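3.2 Collecting demonstrations in furnished rooms

All demonstrations were recorded by people guiding the arm by hand or through a leader device, in rooms that were in ordinary use. We did not build a mock-up for this part of the work. Our earlier set, Buvholm, was recorded on a single bench with a plain backdrop, and policies trained on it did poorly as soon as the cloth lay near other furniture. The set described in this section, which we call Zonholm, was meant to fix that. It covers cloth handling only: pinching an edge, lifting a fold, pulling a layer flat, and letting go without dragging the fabric along.

Operators worked in sessions of no more than 12 minutes, followed by a break. Longer sessions were tried in a pilot in March and dropped. Toward the end of a long session the operators began to close the fingers early and correct afterward, and these corrections showed up in the trained policy as a small hesitation just above the cloth. Shorter sessions cost us some time in setup but gave cleaner approaches. Each operator practiced on a towel until they could complete the four motions without help, and practice recordings were not kept.

Before each recording the operator disturbed the cloth. The instruction was deliberately loose: push it, lift a corner and drop it, or pull it partway toward you. We asked operators not to tidy the fabric afterward and not to arrange a fold that would be easy to grasp. Edit Mészáros, who ran most of the sessions, checked the first few starting states of every session against the previous ones and asked for a new one if they looked alike. No other rule was applied. The furniture was left where it stood, and so were any objects on it.

The policy receives a single color image from a small camera at the wrist, together with the gripper opening and the arm pose. We considered adding a fixed camera that looked down on the cloth. It helped in one room and hurt in the others, where it had to be mounted at a different height each time, so the final set does not use it. The wrist view has the advantage that it moves with the fingers and keeps the same relation to them in every room. Its main weakness is that the fingers hide part of the cloth, and they hide more of it as the grasp gets closer. Figure 4 gives a typical input from a room with white fabric and white furniture.

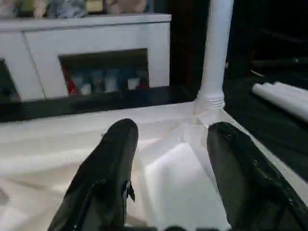 Figure 4. Wrist camera view from the Zonholm set. A bright fold lies in the open space between the two black fingers; a white cabinet with small items inside and on top is in the background.

Rooms of this kind turned out to be the hardest to learn from. The fabric, the raised edge next to it, the upright pipe and the cabinet are all white, and the fold differs from the surrounding cloth mostly in how strongly it catches the light. Policies trained only on colored cloth tended to treat the straight bright edge as the thing to grasp. For this reason we asked for additional demonstrations wherever the cloth and the furniture were close in color. These make up 211 of the recordings and are marked in the released index, so that they can be left out or given more weight.

Automatic exposure caused a related problem. The dark fingers take up a good part of the image, and when they move, the camera brightens or darkens everything else. On white cloth this can wash out the shallow creases. We fixed the exposure at the start of each session after pointing the camera at the brightest part of the fabric. The background then comes out rather dark in many recordings. We accepted this, as the four motions do not depend on what is in the background — only on the policy learning to leave it alone.

3.3 Filtering and labels

We recorded 994 demonstrations in total, including the additional ones described above. A demonstration was removed if the arm stopped on a force limit, if the camera dropped images for longer than half a second, or if the operator pressed the discard button. Operators could press the button at any time and were not asked why. We did not remove demonstrations in which the first grasp missed and the second succeeded. Taking these out made the policy look better on short trials but left it with no way to recover, and it would close on nothing and lift.

Labels are kept simple. Each recording carries the name of the motion, the room, the operator code and the times at which the fingers closed and opened. The closing and opening times come from the gripper signal and were not entered by hand. The name of the motion was chosen by the operator before the recording began. A second person, working through the recordings in the Celtau viewer, confirmed it or changed it. Most of the changes were between lifting a fold and pulling a layer flat, where the two motions start the same way and differ only in the direction of travel after the grasp.

We also tried labeling the fold itself with an outline in the image. Three annotators outlined the same recordings, and their outlines agreed well on colored cloth and poorly on white cloth, where a soft crease has no clear end. The outlines were not used in training. We mention them here in case others plan the same step: the disagreement was large enough that a model trained to match one annotator would have been marked wrong by the other two.

Train and test recordings are separated by room. An earlier split by session, used in the Halász baseline, let the same cabinet or floor appear on both sides and gave results that were too high. With the split by room, a test image may contain furniture the policy has never seen. All results in Section 4 use this split unless stated otherwise.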